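### 4.2 Changes to the sorting station at Asstead

Before the trial, sorting at the Asstead site was done by hand at a long bench. Two people per shift took mixed parts from a tray, turned them the right way and passed them to packing. The job was classed as entry level, and most new hires spent their first months on it. Speed was set by the packing line, but the two sorters decided between themselves who did what and when to swap places.

The arm was brought in during August, after a shorter test at the Puvetti plant. The scheduling software, Stimunik, had been in use at both sites for some time and was left as it was. Over the trial period the station log recorded 3,973 picks. Of these, 654 were marked as needing a person, either because the gripper came up without a part or because the arm stopped and asked for a check. A further 212 entries had no cause filled in and are left out of the analysis below.

The log does not show how the work was spread over a shift. Our notes from the floor do. One person now covered the station, and that person's day was made up of waiting, short checks and sudden calls to the tray. Operators told us the lifting was easier on their shoulders and wrists. They also said the waiting was tiring in its own way, as they could not start another job and could not fully rest. Two asked to go back to packing before the trial ended. One asked to stay on and be trained on the controls.

Thin parts caused more stops than thick ones. When they lay near a wall or close to each other, the arm had less room to bring its fingers down, and operators learned to spot these cases early. Several began to spread the parts before starting a run. This step was not in the written procedure, was not logged, and took up time that the plan had counted as saved. The same habit had been noted at Puvetti (Buzatu report, section 3). Figure 6 gives the layout of a picking task of this type.

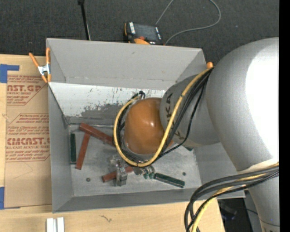 **Figure 6.** Picking from a gray metal bin with a KUKA arm. Thin reddish-brown and dark green wooden sticks lie at different angles on the bin floor.

Bohumila Štefanec objected to the word "assist" in our draft, saying that the operators were doing the arm's preparation work and that their job title and pay grade should say so. We have kept "assist" where it appears in the site's own documents and use "prepare and recover" elsewhere.

The pay grade had not been changed when our visits ended. Management at Asstead described the station as still under review and said a decision would wait until the log reached 1,000 picks with the new gripper settings. Training time for the role was also unsettled. Operators had been given one session on stopping and restarting the arm, and learned the rest from each other at shift change.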